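Ticket: Komen hand-held gripper kit, pair - tracking drops on right unit
Opened by: Umesh Semwal
Product: Komen pair kit (left + right, marker cubes, head camera, Redska recorder software)
Priority: normal, changed to high
Status: open

Original message

Bought the kit through Dufour, second pair we've had from them. First pair fine. This pair, the right unit loses its pose in the recorder. Left is solid. Right goes gray in the Redska preview for a second or two, comes back in a slightly wrong place, then jumps to the correct one. Happens mostly when I bring the hands close together low down, chair height. At desk height almost never.

What we do with it: office tidying tasks. Push chair in, pull chair out, pick up things from a desk, put them in a tray. One operator wearing the head camera, both grippers. We deliver takes to Pralorora and they bounce anything with a gap in the right hand track. Last batch was 100 takes, 84 accepted. All the bounced ones are right hand gaps, I checked every one.

Already tried:
- restarted recorder
- swapped the USB ports left/right
- cleaned the cube faces with a dry cloth
- recalibrated both units from the Komen sheet, twice
- new recorder build from the download page, same thing

Green light stays on the whole time, so I assume power is not it. Manual says green = ready and doesn't say much else. Page 9 talks about a blinking light, ours never blinks.

Can you tell me if this is a bad unit or a setting. We have takes due end of March.

Umesh

Support, first reply

Thanks for the detail. Please send the session log and the exposure values from the recorder (Settings, Camera, Show advanced). Also tell us which marker profile is loaded for each hand. The two cubes don't carry the same pattern set and the right one has extra markers on its lower edge that need the newer profile. If the old profile is loaded the top face still tracks, but the lower markers are ignored, and you get what you describe when the hand tilts.

Please don't recalibrate again until we've seen the log.

Umesh

Log attached. Exposure was on auto. Profile left = pair_v2, right = pair_v1. I did not choose that, it came that way after the install, I never opened that page. Changed right to pair_v2. Error on save:

profile mismatch: stored calibration does not match marker set (1000)

Clicked OK, it saved anyway?? Now the right hand shows up about a palm's width off from where it should be. So worse than before, in a way, but no gray so far in five minutes.

Support

Error 1000 is expected there. It's a warning, the profile is saved but the old calibration is still attached to it. Steps:

1. Close the recorder completely, also the tray icon.
2. Delete the file right_cal in the Redska folder. Leave left_cal alone.
3. Start the recorder with both grippers plugged in.
4. Calibrate right only.
5. Set exposure to manual, start at the middle of the slider.
6. Record a short take at the spot where you normally lose it.

Step 3 matters, if the right one is plugged in late it picks up the default again.

Umesh

Done 1 to 5. File was called right_cal_old on ours, plus a right_cal. Deleted both, hope thats ok. Calibration passed first time. Offset is gone.

Did step 6 at the curved desk, the chair-under-desk task, since thats where most of the rejects come from. Both hands out front, jaws open over the seat, then close on it and pull.

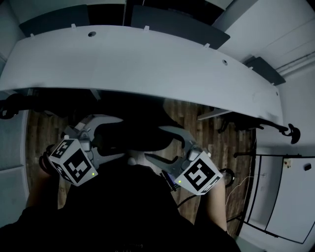 Dufour service desk: deleting both is fine, the _old one is only a copy. Two questions from our side before anyone talks about swapping the unit. Does the preview go gray at all with pair_v2 on both hands, and does the cable on the right gripper have slack when the arm is stretched out? We had another customer on the pair kit with a tight cable that tugged the connector each time they reached down. The symptom in the log was a short gap, same length as yours. If you're ordering anyway, the longer cable is in the accessories list and fits both hands.

Umesh

Gray: yes, but a lot less. Three takes, one gap, very short. Before it would have been a gap in every take of this task.

Cable: routed it down toward me, that's how the Komen sheet draws it. Reached out as far as I can and it didn't feel tight, but I wasn't paying attention to the connector. Will tape a loop near the plug so it can't pull and run again.

Also the exposure. Middle of the slider looks ok over the desk, which is white and bright. Under it the chair seats are black and the preview gets pretty dark down there. Should I go up? Don't want to blow out the cubes, they're white too.

Support

Go up one notch at a time and watch the marker outline in the preview, not the picture itself. Outline should stay closed on all four sides. If the outline breaks up on the white faces you've gone too far, come back one. Most offices end up one or two notches over the middle.

We went through the log. Gaps before the profile change: all of them on lower-edge markers, so the profile was the main cause. The remaining gap doesn't look the same. In that one the frames from the right unit stop arriving for a moment, the marker is not the problem. That fits the cable theory from Dufour.

The installer putting pair_v1 on the right hand is on us. It happens when an older single-hand kit was installed on the same machine before. Was that the case?

Umesh

Yes. We had the single kit on this laptop last year. Never uninstalled it. Would be good to have that on the download page, I lost most of a week on this.

Taped loop + exposure one notch up: ten takes, no gray. Went two notches up and the outline started to break on the right cube so went back.

Then took the tape off to be sure. Gap on the second take. Put the tape back. No gap. So it's the cable or the plug, I can't tell which.

Support

Good test. Keep the tape for now. We're asking Dufour to ship the longer cable, covered under warranty, no return of the old one needed. If gaps come back with the new cable and the loop, then it's the socket on the gripper and we swap the unit.

For the takes already rejected: the recorder can re-run tracking on saved video. Tools, Reprocess, pick the folder, set right = pair_v2, tick "use current calibration". Won't repair gaps where frames are missing, but should fix the lower-edge ones. Keep the originals.

Umesh

Reprocess running. It's slow, one take every few minutes. Will leave it overnight and resubmit to Pralorora what comes out clean.

One more thing while this is open, the second laptop has the single kit on it too. Do I uninstall that first and then put the pair version on, or can I just change the profile by hand like here?

Support

Uninstall first, reboot, then the pair installer. Check the profile page anyway before the first calibration.

Status set to: waiting on part (right cable, long)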